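Hajji slat mat, large: worth it over a plain blanket?

I bought the Hajji mat in October after reading one too many glowing write-ups. They all said roughly the same thing: it keeps a bed cool, it rolls up small, it lasts for years. It was listed at 275, marked down to 180, and I have yet to see anybody pay 275 for one. Treat 180 as the real price.

What you get

A mat of thin slats in alternating light tan and brown stripes, and a card with care instructions that tell you to wipe it and keep it out of the sun. The listing calls the color "natural." Mine is stripier than I expected, but I've stopped noticing.

It sits on top of whatever you already have on the bed. I use it over an old cartoon sheet, pink and blue and yellow all over, which my nephew picked out and which does the mat no favors as far as looks go. Mostly I wanted a firm, flat surface for folding clothes and packing, with naps as a second job. For folding it does well. Soft black things in particular are easy to deal with on it, because the stripes give you something to line an edge up with, and you can spot lint before it goes in the suitcase.

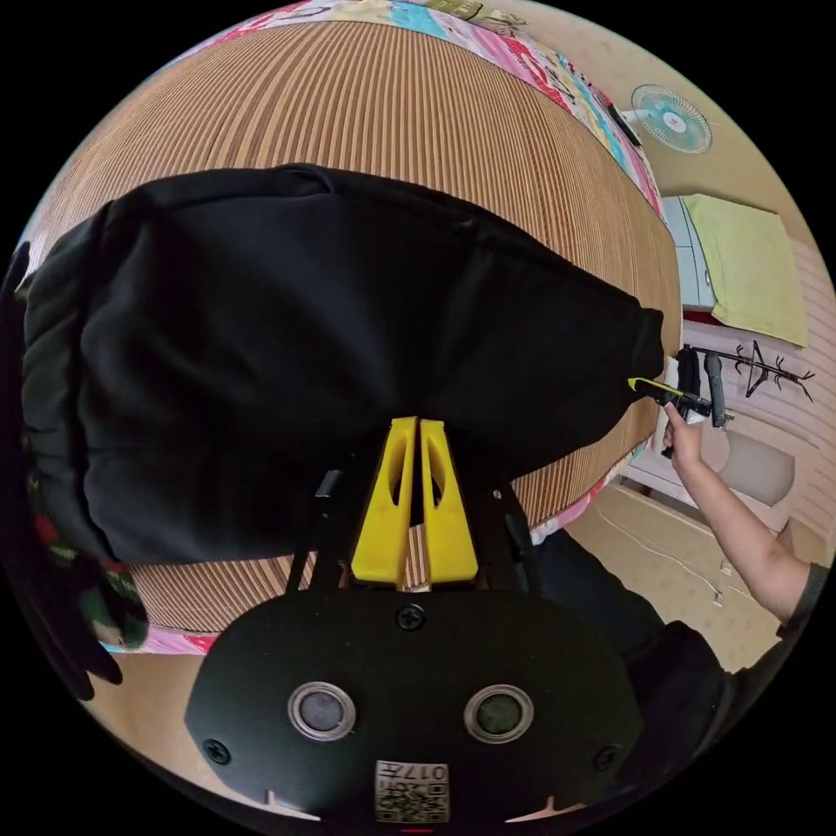 Where it falls short

It slides. On a smooth cotton sheet the thing moves every time you lean on it, and the listing's line about a "stay-put weave" is wishful. I ended up tucking one end under the mattress - not elegant, but it holds.

The cooling claim I can't back up. I slept on it for 3 weeks and felt about the same as I do on a sheet. Sherif Tawfik, who left one of the longer reviews on the store page, swears his room feels different with it. Maybe his does.

Crumbs and thread ends get down between the slats too. A wipe won't shift them. You have to pick the mat up and shake it, and a large one is awkward to shake alone.

Compared with the Jamley

I borrowed my sister's Jamley mat for a weekend. It's thicker, heavier and grips better, but it's a pain to roll and I wouldn't want to store it. If yours is going to stay on one bed all year, get the Jamley. If you put it away between uses, the Hajji is easier to live with.

Would I buy it again? At 180, probably. At 275, no.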